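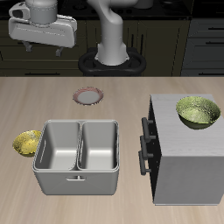
Pallavi Khurana thought we should have gone on the Saturday instead, as the beer tent was better stocked and the queues moved faster. She may be right. We went to the Prindwood Food and Drink Fair on Thursday evening, paid 3 pounds each at the gate and stayed until closing.

There's one main field with the food vans along the hedge and a smaller marquee for beer and cider. The organisers sold 600 tickets for the evening and by seven it felt like it. I waited a long while for noodles from Nuchit, which were hot, sharp with lime and worth having. The portion was fair for the price. The pies from Cullance were less good. Mine had a soggy bottom and not much filling, and the gravy had run out.

Drinks were tokens only, sold from a single window by the car park. That needs changing. The Wakeck stout was the best thing I had all night, though it was served too cold.

Music was a brass band until eight and then a covers act who were too loud for the seating area. Children had face painting and a small craft tent, both free.

Toilets were clean. Parking was on grass, so take boots if it has rained. I'd go again in April, but I'd eat first and buy tokens on the way in.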